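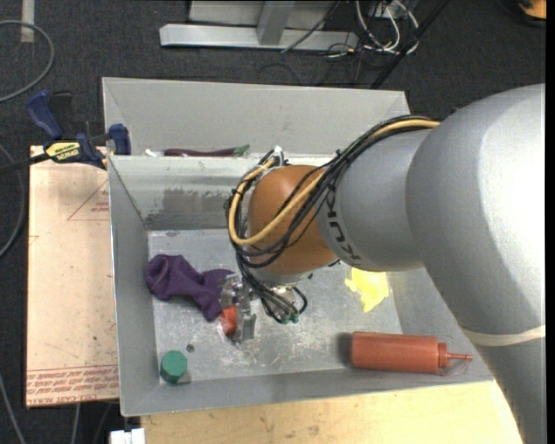 4. Loading and clearing the sorting bin

Applies to the Bradarik grey metal bin, two-compartment version. Read section 3 (Fixing the bin to the stand) before you begin.

4.1 Before loading

1. Wipe the floor of the bin with a dry cloth. Do not use scouring pads.
2. Run a finger along the side walls and corners. Any burr that catches the skin must be filed down.
3. Check that the bin sits level. Adjust the feet as described in 3.4.

Note: Crumbs and short threads collect in the corners. A soft brush 50 mm wide is supplied for this purpose.

4.2 Loading mixed items

1. Put cloths in first, one at a time. They may be dropped in crumpled – there is no need to fold them.
2. Stand rigid items with flat ends upright on the bin floor, or lay them on their side.
3. Add small items last. Keep them clear of the folds of any cloth, where they are easily missed at clearing.
4. Leave bare floor between items where possible. Do not fill the bin above the side walls.

Caution: The rated load is 1,000 g, spread over the whole floor. Do not place the full load in one corner.

Caution: No glass, liquids or open blades.

4.3 Clearing

1. Take out small loose items before moving any cloth.
2. Lift each cloth by a corner and shake it once over the bin. Anything caught in the folds will fall back on to the metal floor.
3. Remove the larger items.
4. Look into all four corners, then brush out.

Note: Soft items of uneven shape can cling to a cloth. If one comes up with it, lower both and separate them by hand.

4.4 Cleaning

Wash the empty bin in warm water with a little washing-up liquid, rinse and dry at once. Water left standing will mark the surface. Cloths are washed separately – see the care label.

4.5 Spare parts

542 – soft brush
204 – set of feet, with locknuts

Order from Zalewska, Jirnby depot, quoting the part number and the bin serial number.

Section revised 24/12/2024, L. Pawlak. Replaces the July issue.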